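**Grevside G2 hand-held gripper -- purchase review**
2021-02-01

We bought two of these for home data collection at Leltstead, at 559 each. The line in the budget had been written for one arm-mounted unit from Plarano, and the question was whether two hand-held tools would get us through the first half of the year for less money. So far they have.

The tool is a parallel two-finger gripper on a rigid frame, carried by the operator and worked by hand. Our work is tidying in real apartments: wrappers, plastic bags, sponges, small packages left on tables and floors. Thin film packaging is the hard case. The fingers close evenly and hold a crumpled wrapper well if the operator takes it by a thick fold. A single flat layer slips. Loose bags are a separate problem, as they catch on anything that sticks out near the side of the tool.
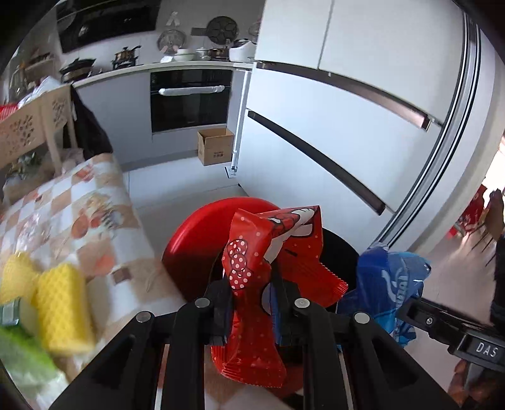
Setup took 11 minutes per unit, most of it spent on the mount arm. The screws should be checked before each session; one of ours backed out in the second week of January. Grevside replaced it without argument but the manual gives no torque value, and Ea Hafþórsson ended up writing one into our own checklist after some trial.

Weight is acceptable for an hour. After that operators slow down, and we now plan sessions in blocks of 70 minutes with a change of hands at the midpoint. Anyone budgeting should count labor first. The tool is the smaller cost -- operator time passed the purchase price before the end of the first month.

Items to add to the order:

- spare finger pads, one set per unit
- a hard case (the supplied box is cardboard and will not survive a car trunk)
- a second mount arm, shared

Chamoun quoted a lower price for a similar tool, with a longer lead time and no spare parts listed. We declined on the parts.

Rating: 4 of 5. One point off for the manual and the way bags snag. We will order 2 more if the next round of apartments is approved. The Plarano arm stays on the list for the fall budget, unpriced.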